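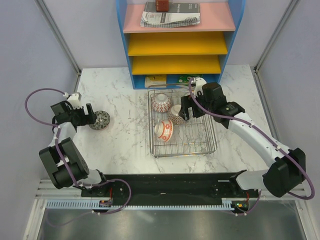
Flotport Newsletter, issue 25, page 4

Looking after the two-armed cell at Gromcombe

Several of you wrote in after the January issue to ask how the dish-handling cell at Gromcombe is getting on, and whether we would say a bit more about the day-to-day care of it and a bit less about the software (point taken!). So we have given this page over to the housekeeping side of things, and we hope those of you setting up something similar at your own sites will find a tip or two worth pinching.

The cell is a modest affair as these things go. Two white arms with black joints share one long base plate along the front of the table, each with a two-finger gripper, and between them they spend their working day lifting bowls in and out of a wire dish rack. Bowls are a lovely thing to practise on and a trying one as well. They come in every size, the glaze is slippery, and a bowl standing upside down in a rack offers a gripper very little to get hold of except the rim and the foot. We keep a mixed lot of patterned ones, reds and browns and a speckled grey one that everybody seems fond of, so that the arms never get too used to a single shape.

Most of our looking-after goes on the cables. Each arm has a purple cable running along it from the gripper back to the shoulder, and we leave a generous loop in it, more than looks tidy. When the cell was first put together we tied those cables down neatly all the way along, and very smart they were too, until the left arm reached for the far corner of the table and pulled its own plug half out. We now set the loop with the arm stretched as far as it will go, fold the arm back up slowly by hand with the power off, and watch where the slack ends up. If it rubs on a joint, move the last tie and try again. It takes a good part of a morning the first time you do it, and a few minutes ever after.

The connectors on top of the grippers want a look every 100 hours of running. Press each one home with a thumb, check that the little white housing has no hairline cracks, and wipe away any dust with a dry cloth. Please don't use spray cleaner up there, however tempting it may be. We did that once at the Imico workshop and spent a rather glum afternoon with a hairdryer.

Then there are the finger pads. We change them at 900 hours, or sooner if a bowl starts to turn in the grip on its way over. A quick way to tell is to close the gripper on a bowl and try to twist the bowl gently with your hand (arm stopped, naturally). A fresh pad hardly gives at all. A tired one lets the bowl creep round, and you will feel it straight away. Always change both pads on a gripper together, even if one still looks perfectly good, and write the date on the sheet.

Where the rack goes matters a great deal more than we had expected. Ours lives in the middle of the table so that both arms can get to it without leaning over each other, and after every clean of the tabletop it has to go back on exactly the same spot. The wire feet slide about on a smooth surface far too easily. At Mocanu they use a cardboard template cut to the size of the rack, laid down first and whisked away afterwards, and we have copied the idea without shame.

The shelves at the back of the cell are handy for the odds and ends of the day, but do keep tall things off them, and have a good look for stray cloths before you start the arms up. Last of all, wipe down the base plate and the cable guide beneath it. Crumbs of old pad collect there, and a soft paintbrush shifts them nicely.

If you have a cable or gripper story of your own, do send it in. We are always short of something for page 4.

Related items
Changing finger pads without losing the screws
A rack template from Mocanu, with measurements
Notes from the Imico workshop: connectors and dust
Letters: how much slack is too much?

We use cookies to remember your newsletter settings. Accept | Manage

Contact the newsletter desk | © Flotport | Back to top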